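Search this site
Enter keyword

2021-02-27
By Colette Besnard

Recording Demonstrations on the Assembly Board

Operators contributing to the Sirden collection record two-handed demonstrations on the standard board. A complete set consists of 145 demonstrations per task. Read all of the steps before starting a session.

1. Lay the white board flat on the black table, within reach of both hands. A slight angle is acceptable and adds useful variation.

2. Place the blue parts according to the session card. Parts may stand upright or lie on their sides, as the card directs.

3. Bring both hands over the board and check the head camera view. The raised plates must be visible before recording begins.
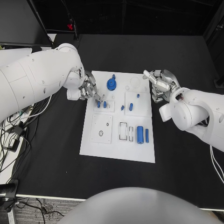 Left hand at the small raised plate, right hand held open.

4. Start the recording in Narkix and wait 2 seconds before the first movement. Enter the task name exactly as it appears on the card.

5. Pick up one part at a time. Keep the idle hand raised and clear of the board, and close the fingers of the working hand slowly. If a part is dropped, continue and retrieve it. Recovered errors are kept in the set and labeled as such.

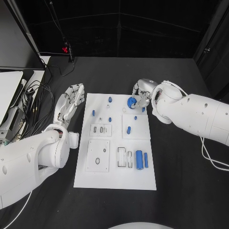

6. Release the part, withdraw both hands, and stop the recording. Demonstrations in which a hand strikes the board are to be marked for review.

7. Change the layout after every 3 demonstrations. Do not return to a layout already used in the same session.

Submitting the Session

Upload all files to Tolus on the day of recording, including rejected attempts. Training begins when the combined set reaches 3,000 demonstrations. Requests for new session cards should be sent to the Amoah desk.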